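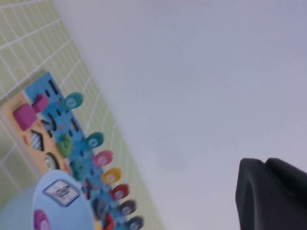 Re: Number board for the toy library, second thoughts

February 27, 2020

On the Tretlow list someone wrote:

> The Bradalo board covers counting, shapes and sums in one go.
> At that price we should get 16 of them before May.

I doubt it covers all three. Ours has the fish pegs along the top, the big numerals through the middle and shapes on the sand. A child who wants the heart will take the heart and leave the sums alone.
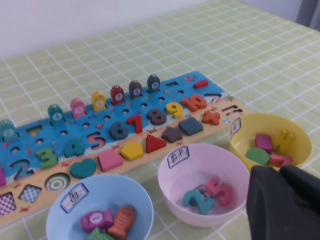
Estness branch wrote back that their four-year-olds match the fish to the numerals without being asked, and that the shapes are what gets ignored.

Fine, but how long does a full set of fish last once it goes out on loan? Vitale sells spares only in bags of 200, and I don't see us using 200 of anything. 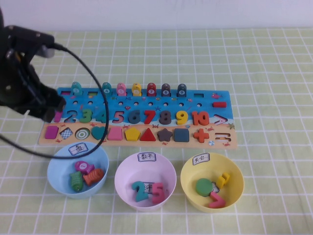 Then there are the signs. A red minus is no use to a child who can't yet read the 6 and the 7 — and the ones who can will be bored with crabs by then.

I'd buy two boards, lend them out until May and write down which pieces come back. The other 14 can wait. Does anyone have the spares order form?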